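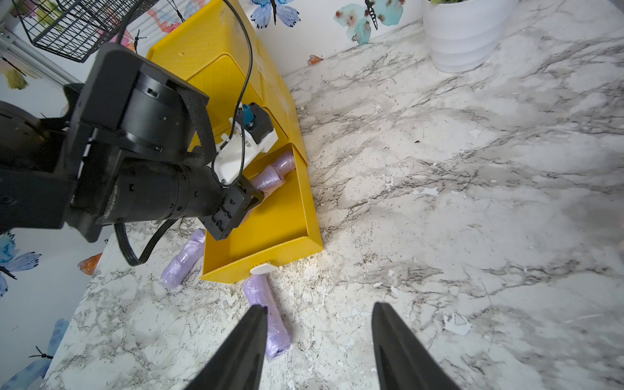

Somebody in the kitchen forum replied to me that household robots are five years out and have been five years out since he bought his first dishwasher. Another reply under his said they are already good enough for light chores and people just don't want to pay for them. I'd like to hear from anyone who has spent time with a two-armed machine on small stuff. I mean putting rolls of bags in a bin, sorting a junk drawer, clearing a counter. We run a small supply room at Fedavmont and a good part of Thursday goes to that kind of thing. Is it worth looking at yet, or should I check back later? Floor cleaning doesn't interest me, we have that covered.

Posted by Flollano17
6 replies, 1417 views

minell_bench

Depends what you count as doing the chore. Picking up a roll of bags and putting it in an open tray is within reach now. A plastic roll is light, it doesn't break, and a two-finger gripper can get hold of it from most sides. If the tray has no lid and the walls are low, better still.

What goes wrong is the stuff around it. A roll lying against the side of a tray is harder than one out in the open, since the fingers need room on both sides. Two arms over one small bin get in each other's way. Loose ends of film stick to things. Thin see-through plastic can also be hard for a camera to make out, depending on the light. You can train for all of that, but then you move the job to a different counter and some of it comes back.

We tried a setup on our bench in February for sorting small packs. It handled the same pack in the same place all afternoon. Mixed packs in a heap, I would have been done in a few minutes and it took 17. Somebody also had to stand there and put back the ones that rolled off.

For a supply room I'd wait, unless you have one item that comes in all day and goes to one place. In that case ask for a trial using your own bins and your own counter. Don't go by a demo on theirs.

old_latch

no. get a deeper bin and dump them in

Räsänen Fixtures

I'd split your Thursday work into two lists before you talk to any seller. First list, things that go from a surface into an open container. Second list, anything with a lid, a zipper, a label to read or a stack to keep straight. Sellers will show you the first list. Most of the hours are in the second, at least in ours.

Also measure how deep your counter is. The arms need more space than you'd think, plus somewhere for the cables to hang that isn't where people walk. Ours caught on a drawer handle twice before we moved it.

Edit: to the person who messaged me, no, we don't sell robots, only shelving.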